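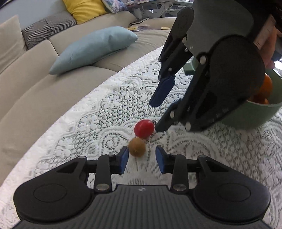
Before you buy grippers for soft food: tips for planning the money

I am often asked which gripper to buy for handling fruit and vegetables at home or in a small workshop. My answer is always a little disappointing, for I ask first what is the food and where is the table. The catalog can wait one evening.

Start with the list of objects. Write down the smallest and the softest thing you want to pick up, and also the most slippery. A cherry tomato and a kiwi are a good pair for this. The tomato is smooth and its skin splits under pressure, while the kiwi has fuzz and holds well against rubber. If a gripper manages only one of them, you will buy a second set of fingers later.

Spend on the pads first. I have the Curneck fingers and I was ready to pay for stronger motors, but the change of the rubber pads gave me more than any motor. Ask the seller three things: are pads sold separately, how are they fastened, and how long is the delivery. Order spare ones together with the tool. My last order from Harawira came after 11 days, and all this time the work was standing.

Hand-held or mounted? A hand-held gripper is the cheaper beginning, and it needs no stand. But hold it for 60 minutes before you decide on a pair. The weight in the catalog says little about your wrist at the end of an hour. If two people will use the tools, let both of them try.

Count the small costs. In my notebook the whole budget was 554 dollars, and I had forgotten these:
- spare pads and pivot pins
- a case with foam
- mild soap and soft cloths for cleaning
- the fruit itself, which gets bruised and must be eaten the same day

The table costs nothing, but plan it also. Lace or any openwork cloth can catch on a finger tip, so try slowly the first time. A plain cloth or a silicone mat is easier. Keep one bowl for the fruit that waits, and put it where your elbow does not reach.

Used equipment can be a good purchase. I bought one Brorketti tool second-hand in November and I am content with it. Open and close the jaws many times and listen. Look whether the two pads meet evenly. Move every joint with your fingers -- a loose pin is cheap to change, a bent bar is not.

Last, do not buy everything in one month. I divided my plan into 4 payments and after the second I crossed out the big stand from Clirnmont, as I had not missed it once. The money went to pads and a better lamp over the table.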